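Inirell catalog records, read me first

This folder holds the catalog records of the Inirell parish and town papers, 539 records in total. Each record stands for one printed item: a roll, a list of members, an order of the local assembly, or a sermon that was printed at public cost. The records were typed from the old card drawers by Estela Daza and Gitau Ndung'u, and checked by me against the title pages when the title page still exists.

What is in the folder

records.csv - one line for each item, 14 columns
places.csv - old and present spelling of place names
missing.txt - the 11 cards that we could not read

The columns "edition" and "printer" come from the card. The column "printer_checked" is filled only when I have seen the name on the item itself. Please do not mix the two, the cards are often wrong about the printer. 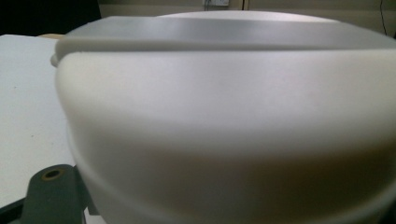 Dates are kept as they are printed. When a card says "n.d." the field stays empty, and a guess, if there is one, goes to the notes column with the initials of the person who made it. Of all the records, 142 have no date. Many of these are second editions of the assembly orders, printed by Sepúlveda with the same type and the same title, so it is difficult to put them in order.

Known problems

Titles longer than one card were cut by the first cataloger. We completed them where a copy was available.
Page counts do not include blank leaves.
The names Levier and Le Vier are probably the same binder, but they are still two entries.
Accents were lost in the first export. Most are repaired now.

Use

You can copy and correct the records freely. If you publish a list made from them, please mention the Inirell catalog and say which version you used. The present version was closed in December.

Corrections go to Leandro Escobar, with the record number and, if possible, the exact words of the title page.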